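16 April 2023 - the cup results, at last

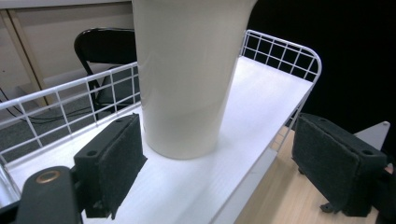
The 200 demonstrations we've been gathering since January finally went through training last night, and I came in this morning far too early, tea in hand, hoping for good news. I'd split them in 2 halves, you see - one where the person collecting went straight for the grab, and one where they slowed down on purpose for the last little stretch. My hunch was that the slow ones would teach it more. White on white has been the hard part all along, and with that tall white cup standing on the white rack I can hardly blame the policy for getting muddled about where one ends and the other starts. The felt on the fingers is dark, at least, so it always knows where its own hands are, bless it.

Well, the slow half won! It missed 3 grabs where the fast half missed 11, over the same set of starting spots. I'm trying not to get carried away, as Plirnside still has to repeat it on their bench, and Tulerlow's lighting is kinder than theirs. I wrote it all up for the Navby folder before lunch and then forgot to eat lunch. Must label the drives tomorrow.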